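Brorkside Table Challenge

The Brorkside Table Challenge, known to most of its entrants as "the Breakfast", is an annual student robotics competition in which a single robot arm is asked to tidy, sort and serve a tabletop of kitchenware and toy food. It is run by the Flutis student robotics club and takes place over one Sunday in January, a date chosen when the hall was free and never revisited.

History

The competition was started by Luuk Boersma and Tineke Verbruggen, then second-year students, after a class project on grasp planning ended with a bowl on the floor and a passing grade. Boersma held that the assignment had been too easy to pass. Verbruggen held that the bowl had been hers. The first edition drew three teams, one of which consisted of Boersma.

Entries grew once the Prendetti workshop offered prize money of 500 euros, to be spent on parts. The winners of the second edition spent most of it on replacement fingers.

Format

Each team has 30 minutes to complete a list of tasks drawn from a sealed envelope. Typical tasks include moving a piece of food from a mug to a bowl, standing a bottle upright, and clearing a plate without clearing the rest of the table along with it. Objects are laid out by the judges, who are permitted to be unkind. Team members may not touch the table once the clock has started, although they may talk to the robot, and most do.

Scoring runs to a maximum of 33 points. An object set down gently is worth more than one that is merely set down, and the difference has taken up more of the rulebook than any other subject - the current edition gives it eight pages. The record, 31 points, belongs to the Declercq team led by Lieven Hoekstra, who has been asked to stop bringing it up at meetings.

Equipment

All teams use the same type of arm with a two-fingered gripper, so that differences in score can be blamed on software.

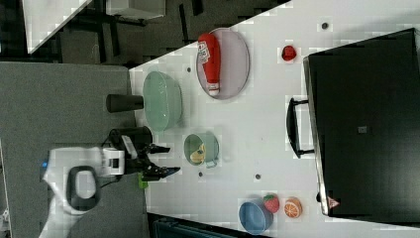

Teams write their own control code and may train it on demonstrations recorded during the practice weeks. Practice time is booked in one-hour slots, and the evening ones go first. Glassware was added to the rules in the fourth edition at the suggestion of Karlijn Mertens, whose team had tuned its vision system entirely on opaque objects and finished last.

Disputes

The best-known dispute concerned a toy strawberry released over the correct bowl, which bounced out and came to rest in a different one. Judge Ilse Mertens awarded half a point. Both teams appealed, and the half point stands. The rulebook now contains a section on bouncing.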